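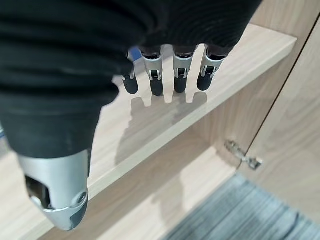 Hand over a light-colored wooden shelf.

Home | Chargers | Tickets | Knowledge base | Contact

12/23/18 | Logged by Palesa Magagula

Burkano wallbox drops session at 49 percent

Site has two Burkano wallboxes on one Dimano load controller. Unit 2 starts normally, then ends the session when the car reports 49 percent. Unit 1 charges the same car to 100. Error log on unit 2 shows "pilot lost" each time.

Swapped the cable between units. Fault stayed with unit 2. Checked supply voltage under load - within limits. 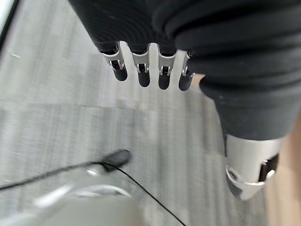 Next step was the controller. Firmware on the Dimano was one release behind, so it was updated and both units restarted. Same result. Lewis MacAulay then opened unit 2 and found the pilot wire terminal under-tightened. Retightened, closed up, ran a full session. Car reached 100 percent with no error logged.
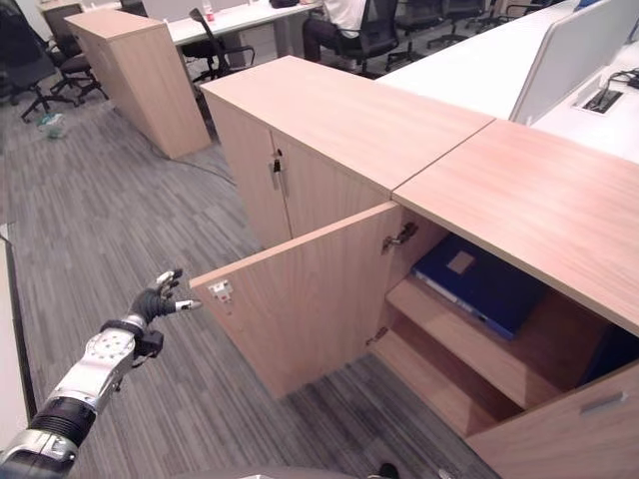 Does the controller need to be paired again after the cover has been off?

Pairing is kept in memory - only a factory reset clears it.

Status: monitoring until the end of December.

Related tickets
Nel app shows wrong tariff
Istodach RFID card not accepted
Dimano controller offline after power cut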